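Breakfast help on trial: getting the best from the Ilau

The Ilau table-clearing kit from Cosside comes on hire for 30 days, which is long enough to learn its moods. A few tips from our turn with it.

Set the table before you switch it on. Leave gaps between things, as it dithers in a crowd. Tall packets want shutting first, or you will be finding hoops until April.
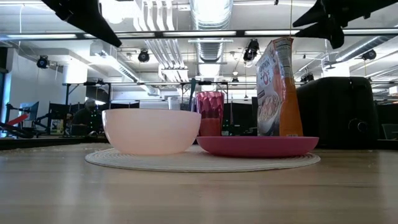

Bowl and plate on the woven mat, cereal box standing, grippers overhead.

Put the mat down flat and keep it there. Ours took about 8 goes to learn that a mat is not a plate, and I have known teenagers take longer.

Wipe the finger pads with a damp cloth after anything sticky. The booklet suggests a special spray, sold separately, naturally.

Hire is £21 a day. It does clear a table, at the pace of someone hoping to be asked to stop. Worth 2 days of anyone's money before signing up for the month.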